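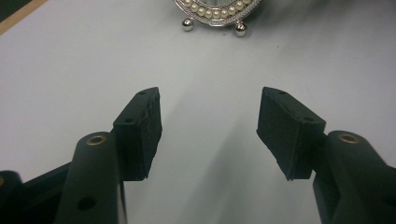
Figure 4.1 An ornate silver clock on a pale tabletop.

Chapter 4
Timekeeping in the Household

4.1 Introduction

A domestic clock has two tasks. It must divide the day into equal parts, and it must display the result to people who are busy with something else. Chapter 3 dealt with the first task. The present chapter deals with the second, and with the errors that arise when several clocks are kept in one dwelling.

Three terms are used throughout. The rate of a clock is the amount it gains or loses in one day. The offset is the difference between its reading and the reference time at a given moment. The spread is the difference between the fastest and the slowest clock in the same dwelling. A clock with a small rate may still show a large offset if it was set badly - a point often missed in household surveys.

4.2 The Mustow Survey

The Mustow survey covered 155 dwellings, of which 19 had a single clock and were left out of the analysis of spread. Readings were taken at noon in June and compared with a reference signal. Clocks in kitchens were recorded apart from those in other rooms, following the Mumard scheme (Section 4.5).
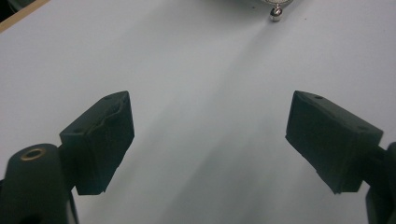

Figure 4.2 Pale tabletop with a matte, even surface.

The support on which a clock stands affects its rate only where the movement has a pendulum. For such clocks the surface must be level and must not rock. Spring and quartz movements are far less sensitive, and the survey treats all their supports as equal.

A rate of 60 seconds a day produces an offset of 50 minutes after 50 days if the clock is not reset. The Upadhyay correction, introduced in Section 4.3, allows for resetting at uneven intervals.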